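The Tea Test

I've spent more time this June thinking about tea bags than I have in my whole life, and I don't even drink the stuff. (Coffee, black, sorry.) But when you write about robot hands for a living, sooner or later you end up standing next to a table of tea, cheering for a strip of foil.

It started with an email from Jeptoo Masanja, who runs the test floor at Worku. She had two sets of fingers on loan and a pair of arms to put them on, and she wanted somebody with no stake in the outcome to come and watch. One set was the Parer, a slim tapered finger with a fairly hard tip. The other was the Etov, softer and wider, the one everybody at the trade shows likes to squeeze. I said yes before I'd finished reading!

I got there at 7 in the morning, and Jeptoo was already swapping fingers with a hex key between her teeth. The job she'd picked sounds like nothing at all: take single tea packets off a woven mat and stand them up in a little wooden box. Then take them out again. That's it. My nephew could do it while watching cartoons.

Robots hate it, though. A tea packet is flat, so there's nothing to grab from above except a crimped edge about as thick as a fingernail. The foil ones are slick and throw light back at the cameras, and the paper ones bend if you look at them wrong. And the mat has a weave, which I figured would help because it lets a fingertip sneak under the edge. Jeptoo laughed at that. Sometimes a fingertip sneaks under the mat instead, and up comes everything at once.

We gave each set 20 packets, with Liya Kassa driving both arms by hand through the Plitport controller. Liya is scary good at this. She barely talks while she's working, and she leans a little to the left when the arm goes left, like my dad playing video games.

The Etov went first and I was rooting for it, I'll admit. It managed 14 of the 20, and when it had a packet it really had it. The trouble was getting one in the first place. Those wide pads would land on the foil and push it around the mat like a hockey puck, and Liya would sigh and chase it.

Then the Parer went on and the whole mood changed. It missed 2, both of them paper, both creased pretty badly. The rest came up by the edge, neat as you like. Liya's favorite move was to pinch a packet by the top and let it hang for a second before she moved on it with the other arm.
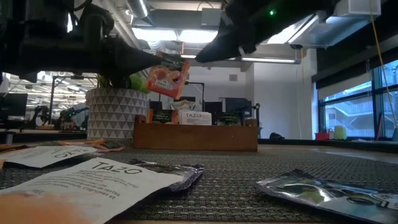 I asked her whether it felt different in her hands, since the controller doesn't push back much. She said she could place the Parer where she was looking, and with the Etov she had to guess where the pad would touch first. Depth is the hard bit, she said, especially near the box, where the packets already standing up get in the way of the ones you're bringing in.

Would I buy the Parer tomorrow? For tea, sure. For anything heavy or round I'd want the soft pads back, and Jeptoo feels the same. She'd also like a finger with a hard tip and a soft inside, and she has a drawer full of half-finished tries at making one. I held a couple of them. One felt like a pencil eraser glued to a butter knife, and she says it's the best so far.

She's running the paper packets again next, with the grip force turned down, and Liya wants a go with the camera moved lower. I've asked them to call me when they do. I'll bring my own coffee.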